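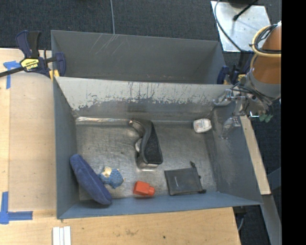 **Figure 3.1** Six objects in a gray metal bin, with a second bin behind it.

# Chapter 3: Where Does It Go?

I used to think sorting was the easy part of running a stockroom. You pick a thing up, you put it with the other things like it, you go home. Then I spent an October working the mixed-goods shelves at Fimex, and my supervisor, Waltraud Vogler, handed me a bin a lot like the one in Figure 3.1 and asked me to put everything away. I was back at her desk in ten minutes with most of it still in my arms.

Have a look at the figure and try it yourself before you read on (I mean it, grab a pencil!). The tape dispenser feels simple enough. It's a desk item, so it goes with the office supplies. The plush toy goes with toys. Fine. Now do the flat black pouch with the drawstring. Is it a bag? Is it packaging for something else? And the long navy blue soft thing leaning in the corner, which could be a case or a cushion, depending on how you squint at it? I've put that figure in front of a lot of classes and I still hear new answers every time.

## Sorting by what you know

Most of us start by sorting on use: what do I do with this? It works well for things we've handled before and badly for the rest. The small white container near the back corner is a good one to argue over. You can see that it has a label, but the print is too faint to read in the figure. My old coworker Ebenezer Sulemana would have called it medicine and walked off. Jannik Voß would have called it glue. Neither of them would have been *sorting*, really. They'd have been guessing, and a guess that goes on a shelf looks exactly like a fact to the next person who comes along.

So we need a second way in, and that's sorting by what you can check right now with your eyes and hands. Is it hard or soft? Does it have a cap? Will it roll? The red-orange bottle on its side goes into "hard, capped" whether or not you have any idea what's in it. The pouch goes into "soft, flat." You haven't said what anything is for, and you've still made a start.

> **Key term**
> A **working group** is a set of items put together by something you can check on the spot. It can change later, when you know more.

## What this chapter covers

We'll begin with working groups, using small bins like this one. After that we move up to the Condori returns shelf, a list of 400 items that Malte Seidel typed up by hand and let me use here, spelling mistakes and all. By the end you'll write your own sorting rules and swap them with a partner. Keep the rules short! The first set I ever wrote ran to 98 lines, and Waltraud crossed out all but 40 of them with a green marker.

### Before you start

1. Sort the six objects in Figure 3.1 by use. Write down any item you weren't sure of.
2. Sort them again by hard and soft. Did the unsure items get easier to place?
3. Find one object that belongs in two groups at once. Decide where you'd put it, and write a rule that somebody else could follow.

Hang on to your answers to number 3. We come back to them in Section 3.2, when the bin gets fuller.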